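# Checking wrist camera streams before a folding policy is run

This page sets out how to confirm that the wrist camera stream reaching the policy server is complete, in step with the arm state, and correctly scaled. It applies to all garment tasks run through Stokix. Operators should complete the check after any change to the camera cable, the launch file or the policy checkpoint.

## Before starting

The arm must be homed and the policy server must be stopped. Place one garment on the table, within reach of the gripper. A plain, strongly coloured item is preferred, as errors in channel order are then easy to notice.

Copy the current settings file before editing it. Requests for write access should be sent to Kirsten Steinarsdóttir.

## Procedure

1. Start the camera node alone:

 ```
 stokix run wrist_cam --no-policy
 ```

2. Open the viewer and move the arm by hand guiding until the garment fills the lower and middle part of the view. Both fingers should remain visible at the bottom.

3. Compare the colour on the screen with the garment itself. If an orange item is shown as blue, set `channel_order` to `rgb` and restart the node.

4. Record a short log of 200 frames:

 ```
 stokix log --source wrist_cam --frames 200
 ```

5. Run the timing report on the log. The offset between each frame and the nearest joint reading must not exceed 10 ms. Larger offsets usually point to the joint reader running at the default priority - see the page on process settings.

6. Open the policy input preview. It shows the frame after resizing, as the network will receive it. Confirm that the fingertips have not been cropped and that folds in the cloth can still be made out.

7. Start the policy server in dry-run mode. Predicted motions are written to the log and no command is sent to the arm.

## Reading the dry-run log

Each line holds a frame number, the predicted gripper pose and a confidence value. Poses which jump between neighbouring frames while the arm is still should be reported to Marcelino Furtado, with the log attached. The arm must not be released to the policy until the report has been closed.

If frames are missing, repeat step 4 with the viewer closed. The viewer takes a share of the same bandwidth.
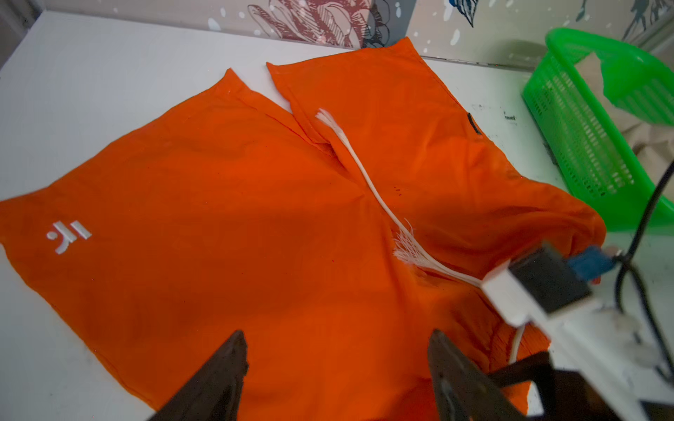 *Wrist camera view with an orange garment on the table and both gripper fingers in the foreground.*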